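Fui juntando aqui as perguntas que mais me fazem sobre dobrar e guardar camisetas (e algumas que só a minha prima Annick Coste teria coragem de fazer!). Respondo do meu jeito, que é o jeito da minha casa.

## Preciso de uma mesa pra dobrar?

Precisar, não precisa, mas eu não volto pra cama nem amarrada. Colchão afunda, a malha escorrega e a gola sai torta. Uso uma mesa lisa e clara, passo um pano seco antes e pronto.

## Tem que passar a ferro?

Camiseta fina de malha, quase nunca. Estico com a mão aberta, do meio pras pontas, e dobro em seguida. Aquelas ondinhas leves eu deixo em paz. Já vinco marcado perto da barra merece uma borrifada de água e dois minutinhos de descanso.

## Qual é a dobra que você usa?

Frente virada pra mesa, um lado até o meio, manga de volta, o outro lado igual, e aí dobro em três no comprimento. Fica um retângulo que para em pé na gaveta. A Marianna Bielecka me escreveu dizendo que enrola tudo feito rocambole; eu tentei em junho e desisti, porque as minhas desenrolavam sozinhas.

## E quando a malha tem um fiozinho solto?

Não puxa!! Tesourinha de unha, rente ao tecido. Se o fio vier da costura, dou um nozinho pelo avesso antes de cortar.

## Cores claras podem ficar junto das escuras?

Na gaveta, podem, desde que esteja tudo bem seco. Na lavagem eu separo sempre, ainda mais verde-limão e amarelinho, que pegam cor de qualquer meia preta.

## Que caixa você usa pro que está fora de estação?

A da Grindska, de 27 litros. Cabe bastante coisa e a tampa fecha sem briga. Tive uma da Prendenov antes, mas rachou no canto e eu guardei mágoa.

## Quanto tempo você leva?

Uma cesta cheia me toma aproximadamente 2 episódios de novela, com pausa pro café. A parte demorada é alisar, a dobra mesmo é rapidinha.
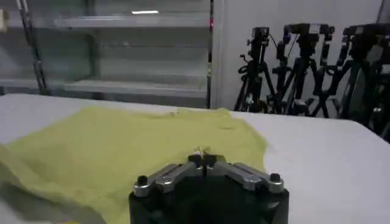
Malha fina verde-amarelada na mesa branca, ainda com umas ondinhas.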